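Open Days Should Show the Slow Parts

The open day held by Sembiring in January drew 27 visitors, and it deserves credit for its restraint. Institutions that invite the public to see robots are often tempted to present only a finished routine. Danang Subramaniam, who led the demonstration, instead let his guests watch two arms work at the handling of a phone, an ordinary task that any child manages without thought.

Some visitors found the pace disappointing. This writer did not. Public money supports such work, and the public is entitled to judge it at its true speed. Other laboratories should adopt the same practice and allow at least 10 minutes for questions at each station. Yusri Jugah has proposed a written guide for hosts, and the proposal merits support.

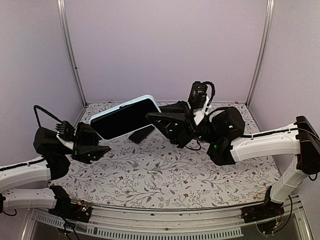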